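Search this site
Enter your search terms

Where Does the Potato Live? Storage and Tidying in a Toy Kitchen
Second-year project report, Play and Domestic Design module

Background

Our group was given the small white kitchen in the Moncrieff room and asked whether it teaches anyone to put things away. Most writing on play kitchens deals with cooking. Very little of it deals with cupboards, which seemed unfair to us, as cupboards are where most real food spends its life.

The kitchen has a sink let into the top and cupboards underneath. It came flat-packed from Prendport in September, and building it used up a full afternoon and most of our goodwill towards each other. The play food is from Plemex, whose set runs to 53 pieces. We put nearly all of it back in the box and kept a short menu, on the grounds that nobody learns to tidy while standing knee-deep in plastic croissants.

What went in the cupboard

We settled on a potato, a green pepper and a red cheese with a wedge missing. They were chosen for shape. The potato is an awkward oval, the pepper has a stem that gets in the way, and the cheese is round except where it isn't. The rule was that all three had to sit on the cupboard floor in one row, with the door able to close on them.
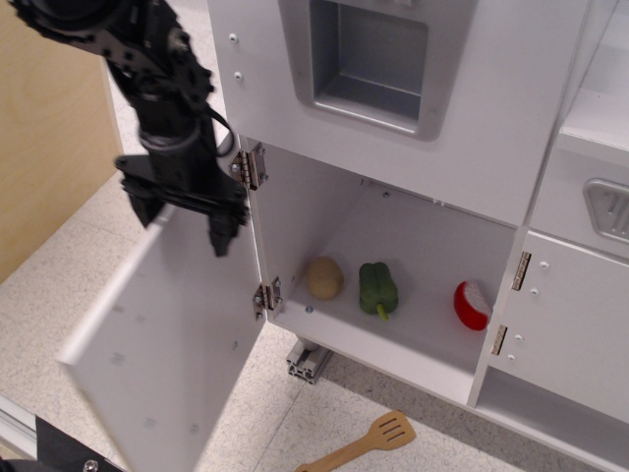 Why keep the food under the sink, when most families keep bleach there?
Because it is the lowest and widest space in the unit, and a small child can reach it without climbing on anything.

We did argue about this. A real kitchen would send the cheese to the fridge and the potato somewhere dark, and one of us felt we were bringing up a generation of cheese criminals. The unit has no fridge, so the point was noted and dropped.

Method

Sessions were run over 4 weeks at the Kevthorpe playroom. Children were asked to lay a pretend lunch and then to clear it away. We wrote down each time a piece of food was put back, and where, which gave us 264 entries in a notebook that now smells of banana. Putting food in the sink was recorded as "sink". Putting food in a coat pocket was recorded as "retained".

Findings

The open row did better than we expected. When the cupboard was left open during clearing up, food mostly went back into it. When the door was shut, the sink did very well indeed. Children seem to regard a closed cupboard much as students do, as a thing to be dealt with later by someone else.
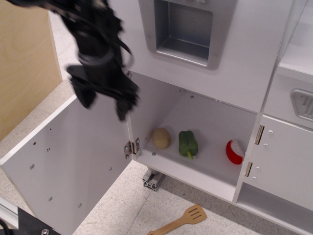
Doors turned out to matter more than food, and we wish we had planned for that. A cupboard that opens fully is an invitation, while one that opens halfway is a dare. Ours swings well out to the left, which leaves the inside easy to see from above, and it also puts the back of the door on show, screw heads and all. Somebody has written a tiny 21 on it by hand. We never found out what it refers to, and three separate theories were removed from this report for length.

The pepper was the hardest piece to place. It would not stand up for anybody, so lying on its side became the accepted position.

Limitations

The budget would not stretch to a second kitchen for comparison. Our original plan also called for 1,000 entries, written by people who had not yet met a four-year-old. Next year's group should try a cupboard with a shelf, and should buy a second potato.

Related reports
Shoe Racks and the People Who Ignore Them
Does a Labelled Drawer Stay Labelled?
The Shared Fridge: A Diary
Folding for Beginners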